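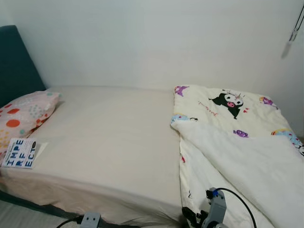

The hum in the bedroom started in January, or that is when I began to hear it. It is a low, steady tone with a slow wobble, audible only when the refrigerator is off and the street is quiet. My building manager couldn't hear it. Neither could Radka Leka in the unit next door, who was patient about standing in my hallway at 11 p.m. with her eyes closed.

What follows is how I found the source. Most of the general advice on household noise is about footsteps and voices, and very little of it applies to a single low tone.

Ruling out my own ears

Low-frequency tinnitus exists and sounds a lot like this. The simple check is to go somewhere else. I spent a night at my brother's place in Durkcombe and heard nothing. The second check is whether the sound changes as you move your head. Mine did. It was loudest near the corners and almost gone in the middle of the room, the usual pattern for a standing wave between parallel walls. Tinnitus doesn't care where you stand.

Ruling out my own apartment

I turned off the main breaker and listened for ten minutes with a flashlight. The tone was unchanged, so it was coming from outside the unit. If you try this, shut down any computers first and write down which clocks you will need to reset.

Recording

Phone microphones are poor at low frequencies, and some phones apply a high-pass filter you can't disable. I borrowed a measurement microphone and a small audio interface from Tapio Partanen and recorded to a laptop. The laptop fan put a broad hiss on everything above a few hundred hertz, but that is easy to ignore on a spectrum plot.

Placement matters more than equipment. I tried a tripod, which picked up floor vibration through the legs, and then a folded towel on top of the mattress, which isolated it well enough. I used long FFT windows (several seconds) to get narrow bins. With short windows, everything between 50 and 70 Hz turns into one blob and you learn nothing.

The result was a clean peak at about 57 Hz. That was useful. A transformer hums at 120 Hz here, twice the line frequency. A two-pole induction motor runs a little under 60 revolutions per second because of slip, and the gap grows with load. So I was looking for a small, loaded motor with some imbalance.

I then left the recorder on through the night. The longest unbroken run was 477 minutes. The peak dropped out and came back on a cycle that got shorter toward morning as the outdoor temperature fell. That pointed to heating.

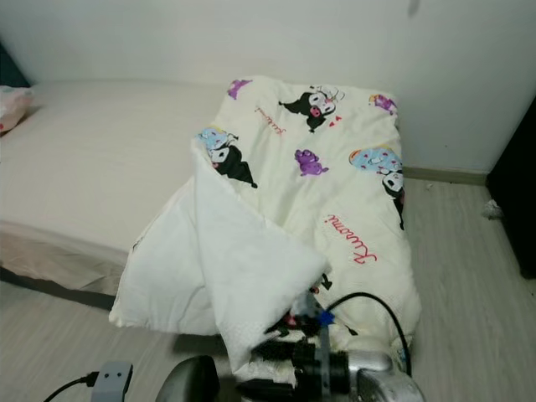

Finding the motor

The boiler room is two floors down and not under my unit, so I had dismissed it early. This was a mistake. Pipes carry vibration very well, and one of the risers passes behind my bedroom wall.

On Thursday the manager let me in. There are two circulation pumps, an older Nikolaidis and a Skoterer that was put in last fall. The older one sits on rubber mounts. The newer one was bolted straight to a steel bracket, and the bracket to the wall. With a hand on the riser I could feel it start and stop.

We switched over to the Nikolaidis for one night and I recorded again. No peak at 57, and a much weaker one slightly higher.

The fix

The heating contractor fitted rubber isolators under the bracket and replaced one rigid pipe clamp with a lined one. The level at my usual microphone position went down by 11 dB. I can still find the tone on a plot - I can't hear it from bed.

Things I would do differently

Start with the frequency. I spent a week walking around listening to walls before I measured anything.

Check the boiler room even if it seems too far away.

Log outdoor temperature from the first night. I had to pull it from a weather station in Nolovmont afterward and line up the timestamps by hand, and their clock was still on daylight time.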